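Last updated: May

Water Use in a Shared Student Kitchen
Project report by Naa Amegashie

1. Background

Wumbei House has one kitchen for 26 residents. The water bill is split evenly and added to the rent, so most of us never see it. I wanted to find out where the water goes and whether a few cheap changes would bring the total down. Philomena Eshun helped me with the meter readings and checked my math.

2. Method

The kitchen has its own meter under the second sink, a Prelis unit with a plain dial. We read it every morning at 7:00 and every night at 11:00 for two weeks. In the first week nothing was changed. In the second week we fitted Handale flow reducers to both taps and put a plastic basin in each sink.

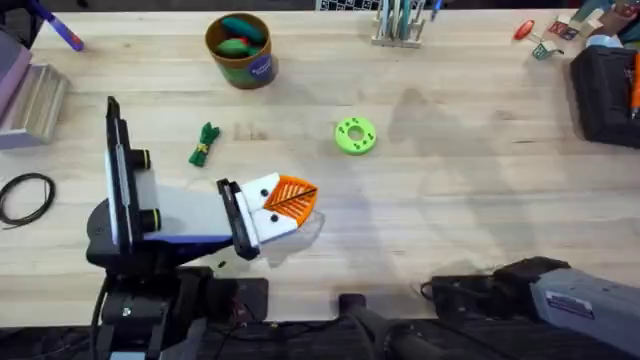

Residents also filled in a sheet by the door each time they washed dishes, cooked, or filled a kettle. The sheet was not perfect. Some people wrote down a whole evening in one line, and on Thursday the pen went missing until after dinner. I used the sheet only to see which jobs were common – the amounts all come from the meter.

3. Results

The highest reading in the first week was 800 liters in one day. The lowest was 400, on the day when many residents were away. Dishwashing was the most common entry on the sheet, followed by rinsing vegetables and rice.

In the second week the highest day came down by 89 liters. The night readings hardly moved, which fits with what we found at the first sink: the cold tap drips when it is not turned hard to the right. I reported this to the Zokano housing office and it is on their repair list.
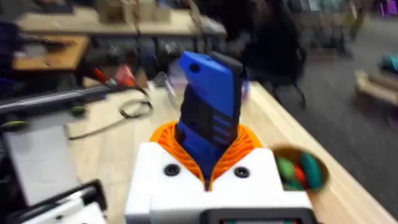 The basins were used less as the week went on. People with one plate to wash went back to running the tap, and the basin ended up on the drying rack. The reducers needed no effort from anyone and stayed on.

4. Comments from residents

I put a draft of the results on the kitchen door and asked for remarks.
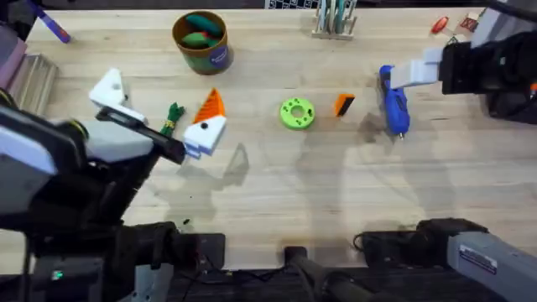 Philomena wrote that the flow reducers made filling the big rice pot too slow, and that she would take one off and leave the other. Two weeks was also too short in her view, with exams coming and people eating at odd hours.

I agree about the length. A longer test should cover a full month before and after the change, and the drip should be fixed first so that it does not get mixed in with normal use. I would keep the reducer on the first sink and leave the second sink for pots.

Contact: Naa Amegashie, Wumbei House | Copyright Zokano Student Projects | Back to top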